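The Second Kitchen

Clarndale has 200 houses built in the last ten years, and a surprising share of them have two kitchens. The first is for looking at. The second, usually down a short hall behind a door made to resemble a cabinet, is where people cook.

Builders call it a prep kitchen, a back kitchen or, if the lot is expensive enough, a scullery. Our great-grandmothers would have recognized the word and wondered why anyone was paying extra for it. A scullery was the cold room where the pots got scrubbed, generally by someone with chapped hands and no say in the matter. Now it comes with its own dishwasher and a wine fridge.

I spent part of June walking through these houses in paper booties. The sales office at Ondrejka Homes was generous with both its time and its lemon water. The pitch is simple. You are having friends over. They gather around the island, as friends will. Behind the secret door is every dirty pan you own, and the friends never have to know you used any.

This raises the question of what they think you did to the chicken.

The front kitchen in the Falladetti, the biggest plan on offer, has a 60-inch range with 6 burners and a griddle. I asked whether owners used it. Some did, I was told, at the holidays. The back kitchen has a plain electric cooktop, a microwave and a deep sink, and that is the room I would have moved into. It had an outlet wherever you might want one. It had a hook for a towel.

My own kitchen was put in by a previous owner whose only principle was that no drawer should open while the oven was open. I have cooked in it for years. Guests stand in it, always in front of the silverware, and watch me burn things. I had thought of this as a flaw in the house. In Clarndale I began to suspect it was most of the entertainment.

The back kitchen does have its defenders, and they aren't all wrong. A couple on Zivberg Court with 5 children told me theirs had saved the marriage. The toaster lives there, along with the lunchboxes and a blender that sounds like a road crew. Their front counters stay clear all week. The kids do their homework at the island and then walk down the hall to eat cereal standing up.
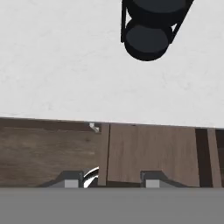

What the couple hadn't planned on was that everyone else would follow. At their last party the guests found the door within the hour, and by nine at night the whole crowd was wedged in beside the toaster, holding drinks over the sink. The island had the cheese to itself. They are now thinking of putting a couple of stools back there, if they can find any narrow enough.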